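The Model Kitchen Needs a Maintenance Plan Too
Suleiman Afolabi
March 30, 2023

In my workplace we have one robot arm that takes plates out of a sink, scrapes them and puts them in a rack. The cell has a name, Hondiron, and it has a grease schedule, a spare gripper in a drawer and a paper log that hangs on a hook beside the control cabinet. It also has a second body, a simulated kitchen which runs on a computer upstairs. The second body has no schedule and no log. I want to argue that this is a mistake, and that the people who hold the wrenches should look after both.

I am a technician. I did not study software, and I came to this subject through a repair that took much longer than it should.

In December we replaced the wrist bearing of the arm. After the work I did the normal things. I ran the joints to their limits, touched the tool to the reference pin and wrote the new offset in the log. The offset was 2 millimeters different from the old one. For a hand that closes on the edge of a plate, this is a lot. The controller received the new value and the cell worked well for the rest of the shift.

The model upstairs did not receive it. For some weeks my colleagues tested new motions in the simulated kitchen with the old wrist. The motions passed there, and then downstairs the fingers touched the wall of the basin. Each time the arm stopped with a force error, somebody called me. I checked the bearing, I checked the bolts, I cleaned the force sensor. I even ordered a second sensor, which is still in its box. The mechanical part was good from the first day.

It was Jessie Cruickshank who found the reason. She put my page from the log next to the settings file of the model and read both from top to bottom. She needed one cup of tea for it.

What the model is for

Some people in our trade speak about simulation as if it were a film for the customers. I understand why, because I have seen many of these films. But in our case it is a tool for daily work. Before a new motion goes to the real arm it must succeed in 300 trials in the model, with different plates in different places. If the number is reached, I get a message that the motion is released for the cell. My machine is then moved by something that was proved in a room I never inspected.

So I asked to inspect it. I asked Jessie to open the kitchen and let me look at it in the way I look at a cell on the first morning at a new site. I looked first at what the arm must go around and then at what it must hold. In our standard start position one plate with a red-orange rim lies on the floor of the basin, with a dark piece of food on it, and the faucet rises from the wide side of the ledge. A second plate stays on the counter beyond the sink. I found this a fair task. The smears on the first plate pleased me, because our plates never come clean. I was less pleased with the faucet. Its neck is long and goes up high, and on our site the faucet was changed for a short one before I was employed.
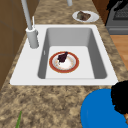 Measure it like a real cell

My first proposal is simple. When we install a cell we measure the sink, the counter height, the distance from the base of the robot to the first wall, and we sign the sheet. The same sheet should be filled in for the model, by the same person, on the same visit. It is not enough that the kitchen looks like a kitchen. The granite may have any color it likes. The depth of the basin may not be a guess.

We did this sheet in the end, with 92 lines. The greater part agreed. The lines which did not agree were nearly all things that somebody had changed on the site after the model was built: the faucet, a rubber mat, the rack which stands now closer to the wall, and my wrist. I think this will be the same in other companies. Models are usually built with care, and then the building goes on living without them.

Close the job in both places

My second proposal has met more resistance. I say that a repair is not finished until the model has been corrected and one short run has passed in it. On our job card there is now an extra box for this. The technician does not have to write code. He has to enter the new value, start the run and wait for the result.

A supplier, Kinnear, wrote to me that this brings risk, because a mechanic can destroy a good model with one wrong decimal. This is true. A mechanic can also destroy a good gearbox with the wrong oil, and we answer this with labels and training. We do not answer it by locking the gearbox in another department. The old values are saved each night, so a wrong decimal can be taken back. Oil is harder to take back.

The other objection is time. My manager at Stetby calculated that the extra box costs us 175 dollars for each repair, if my hours are counted at the full rate. I accept his calculation. I only ask that he put beside it the sensor which I ordered for nothing, and the afternoons I spent lying under the arm with a flashlight.

Where I am not sure

I do not want to promise too much. Food is soft, it sticks, it slides when the plate is tilted, and I have not seen a model which does this completely right. At the Wodell site they tried to adjust friction after every change of detergent and they gave up, and I believe they were right to give up. There are differences that a technician cannot correct with a ruler, and for these we still need slow first runs on the real machine, with a hand near the stop button.

I also do not know who should pay when the model belongs to the supplier and the cell belongs to the customer. Our contract says nothing about it. I would like the next one to have a paragraph on it, and I would like a technician to read that paragraph before it is signed.

Until then I keep a copy of the measurement sheet on the same hook as the log. The faucet is on line 14, and it has been corrected. The rubber mat is still open.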